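Volosham indentation set: README

Maintained by Cherry Mae Tan. Please read the limits before you use the numbers.

What this is

Volosham holds 3,875 force curves from soft gels, taken by pressing a small ball into each sample and recording how hard it pushed back. The gels are meant to stand in for tissue. Whether they do is a fair question, and I would not take our word for it. Skin and liver are layered and change as you handle them. Ours were cast in one go from the same stock.
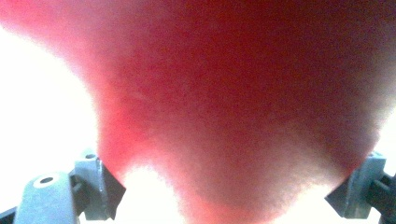
Stiffness values come from the Endumen fitting script, which has to decide where contact begins. I don't trust it much on the softest samples. A gel that gives way before the force rises has an edge about as definite as the one on that blurred red shape, fading off into pink and then white, and the script still prints a contact point to several decimal places. Moving that point by hand changed the stiffness by some 11 per cent in the curves I tried. Treat the later digits as decoration.

Files

curves.csv: one row per reading, force and depth
fits.csv: stiffness, contact point, fit error
notes.txt: batch remarks, patchy before January 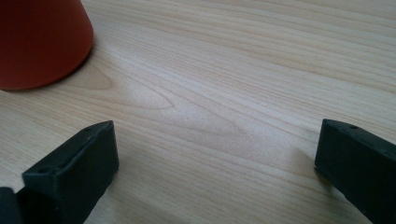 The fit error column deserves the same caution. A low value means the curve matched the model, and the model assumes a flat, even sample much thicker than the dent. Batch 2 was poured thin. Its fits look lovely and I would leave them out.

Known problems

Room temperature was not logged. Samples sat for 90 minutes before testing, according to the protocol — the notes don't always agree.

The Abdella probe was swapped partway through and the old one was never recalibrated. Rows are tagged old or new. Please don't pool them.

Claims we don't make

Plolwood has described this set as "tissue-grade" in its talks. I have asked what that means and am still waiting. No living material was tested.

Corrections are welcome, preferably with the row number.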